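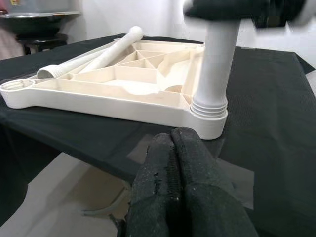
Vatusmont Community Help – Household and Furniture

Screw-in legs on a plastic stool: correct order of assembly, and one leg that will not sit straight

Posted by Sadia
Status: open for replies
Viewed 112 times

I should be grateful for advice on the assembly of small moulded plastic stools of the kind that arrive flat, with the legs supplied separately. The top is a single cream-coloured moulding. When it is turned over, the underside is hollow and strengthened by thin ribs, and there is a round socket at each corner. The legs are white plastic tubes, threaded at one end, and are intended to be screwed in by hand. No tools were supplied and the instructions consist of one small drawing.

Our community hall has taken delivery of 41 of these stools for the children's reading room, and I have been asked to see that they are put together before the room reopens in June. I have completed six. On four of these the legs went in without difficulty. On the remaining two, one leg leans outwards and will turn no further, although a ring of thread can still be seen above the socket. When the stool is placed upright it rocks.

I would ask the following. Should each leg be tightened fully before the next one is started, or should all of them be started loosely and tightened afterwards? Is it acceptable to use a strap wrench or similar tool on the leg? Finally, would a little washing-up liquid on the thread be harmful to the plastic?

The order reference on the carton is 3569, should any other member have received stools from the same delivery.

Reply posted by Hasum
Marked as helpful by the original poster

The fault described is very probably a crossed thread. Plastic threads of this type are coarse and shallow, and it is possible to engage them at an angle and complete a full turn or more before any resistance is felt. A leg which leans and stops early should be removed at once. Further force will cut a second, false thread into the socket, after which the leg may never hold properly.

The following procedure is recommended.

Place the top upside down on a firm table, with a cloth beneath it to protect the surface. Work at the edge of the table, so that the corner being fitted is directly in front of you and you are able to look along the leg from two sides.

Check each socket before fitting. Small burrs of plastic are sometimes left behind by the moulding process and can be lifted out with a fingernail or a wooden cocktail stick. A knife should not be used. Check the threaded end of the leg in the same manner.

Stand the leg upright in the socket and turn it slowly backwards, that is, anti-clockwise, with very light pressure. After part of a turn a slight drop will be felt as the start of one thread passes the start of the other. From that point turn clockwise. The leg should travel easily with finger pressure alone for the first turn or two. If it does not, unscrew it and begin again.

Fit every leg in this way until it is seated but not tight – then go round a second time and tighten each by hand. It makes little difference to the finished stool whether the legs are taken in a circle or corner to corner.

A strap wrench is not advised. An adult's grip is sufficient, and the moulding around the socket can split if the leg is overtightened. A split may not be noticed until the stool is in use.

On the matter of washing-up liquid, a trace on the thread is unlikely to do harm, but it will also make it easier for the leg to work loose later. A dry thread is preferable for stools which will be used by children.

With regard to the two stools already affected, remove the leaning legs and try each in a different socket. If the leg goes in straight elsewhere, the damage is in the original socket. If it leans again, the damage is to the leg, and a single replacement should be requested.

Reply posted by Machala

We had similar stools at the nursery and they were fine. Ours were blue. Just do them up tight and check them again after a week or so as they do come loose. One of ours always rocked, but that was the floor.

Reply posted by Sadia

I am obliged to both members. One of the two legs has now been refitted by the method of turning it backwards first, and it stands straight. The other leans in every socket in which it has been tried, and I have written to the supplier for a replacement. The request has been given the number 1120.

Machala's suggestion of a second check has been added to the hall's list of monthly tasks. I shall leave this page open until the remaining stools have been assembled.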